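January 25, 2025

Today was a day of chairs. I write it down because in the evening my back hurts and I want to remember the reason.

I came to the room at Istwood a little after nine. The heating was already on and I could smell coffee from the kitchen next door. Grethe Þórarinsdóttir had left a note on the door in her big round letters: "Please chairs first, then the rest." She is the kind of boss who writes please and means now. I don't mind it. In my first job the boss wrote nothing and I had to guess.

We are making the room nicer before the new people come in April. There is a lot of time until then, but Grethe does not like to wait, and the old list from last year is still not finished. On the list were the chairs, the lamp, the plant, the cables and the shelf. I like a list. In my language we have a saying that a list is half of the work, but my grandmother always answered that it is the half which makes nobody tired.

So, the chairs. The black office chairs with the mesh are good to sit on, but people leave them in any place and turned in any direction. Each one has to be taken by the back and brought to its table. The wooden floor makes it easy in one way and difficult in another, the wheels go very well and the chair goes where it wants. I learned that it is better to hold low on the back and not at the top. If you hold at the top the chair turns around by itself and the armrest comes to your leg. I have a blue mark from the morning.

I liked best the corner with the square table. It is light wood with white legs, and on it stand the black lamp and the small pot with pink flowers. I do not know the name of the flowers. Man-lok Mok says they came from the Reller shop near the station and that they want very little water. I gave them very little water. When I stood behind the chair and looked at that table I thought, I could work here, with the lamp on, in the winter afternoon. At home my table is in the kitchen and always has bread on it.

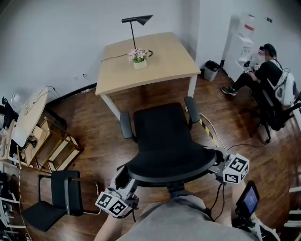
After lunch

We ate soup. Man-lok had brought it from home in a big glass, and he gave me half, and I gave him half of my cheese bread. He told me about his aunt who wants to sell her apartment, and about the number of her building, which is 1919, and how the mailman always thinks it is the year and laughs. I did not understand at first why it is funny. Then I understood, but it was too late to laugh, so I only smiled and ate.

Then we looked at the seats more carefully. Grethe wants a new chair for herself and she has two names on a paper, Ebihara and Dretero. She asked us which one is better. I said I have not sat on either. Man-lok said the same, but he said it with more words. She will order one of them and if it is bad she will give it to the visitors. The order form was difficult for me, there was a box for "lumbar support" and I had to look up the word lumbar. It is the low part of the back. Now I know it very well, from the word and also from my own.

When I bent down beside one of the chairs I saw how high the back of it is. From standing you never notice this. The frame goes up in a curve and it is round at the top, and the mesh is woven in very fine lines, and in the low part it comes forward a little, like a small belly. That is the lumbar! I was pleased to meet my new word in the real world. I called Man-lok to show him and he said yes, it is a chair.

From down there I also looked at the ceiling for the first time in all these months. It is white and ribbed, with big beams, and the tube lights are really strong when you look up to them. I saw colored spots for some minutes after. There are two black hanging lamps too, and I think they are much prettier than the tubes, but Grethe says nobody can read under them. Maybe I will ask again in April, when she is in a good mood.
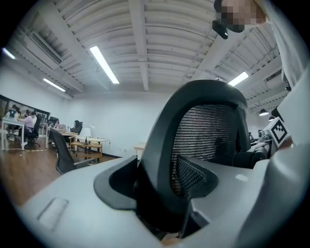 The black mesh chair from low down, with the tube lights above.

The cables I did not finish. There is the yellow and black cover on the floor, and I am always afraid I will step on it wrong, so I walk with high feet like a bird in water. The shelf I also did not finish. I took everything out from one compartment, wiped it, and put everything back in the same order, and I am not sure this counts as work.

I spent around 14 dollars on the way home, for bread, onions and a cream for the back. The woman at the pharmacy asked me where it hurts, and I said "lumbar." She understood me at once and did not ask me to say it again - this made me happier than the cream.

I called my sister after supper. She wanted to hear about the city and I told her about chairs. She said I should go out more. It is true, but tonight I am going to bed early with the warm bottle. Tomorrow the cables, and I must not forget to bring back Man-lok's glass.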